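Visit to the Nellwood test hall
Oct 18, 2020

Nellwood opened its gripper test hall to visitors for one afternoon, and I went mainly to see the Lerine and the Cruzado run on the same jobs. I had read the data sheets for both. The hall is at the back of the building, past the machine shop, and visitors were taken through in small groups.

Our guide was Wellington Damasceno, who runs the trials. His team mounts each gripper on the same arm with the same Kerov controller, so the fingers are the only thing that changes. Every gripper gets 300 attempts per job. There were five jobs on the sheet in April, and two have been dropped.

The first stop was the drinks refrigerator. Cans and bottles sit in narrow clear holders, which leaves little room for a finger on either side. Damasceno said the holders cause more failed picks than the weight of the drinks does. Floor pickups are run at the same station, and film and thin bags are the hardest items on that list. 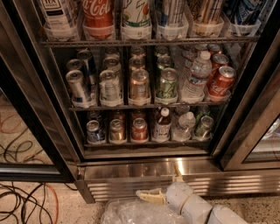 Arm and gripper at the base of the drinks refrigerator, with a clear plastic bag on the floor.

The Cruzado has the wider opening and did better on bottles in the results we were shown. On cans the two were close. On thin plastic the Lerine was ahead, with 137 good pickups out of 300. Damasceno put most of the gap down to fingertip shape and said he wants to repeat the run with new pads before printing the figure anywhere.

I asked about the wrist camera. Reflections from glass doors and can tops still give bad depth readings, and the team has tried moving the lights with mixed results. A second camera on a fixed stand is planned.

Parking is on the north side of the building, and the tour takes a little under two hours. Closed shoes are required in the hall.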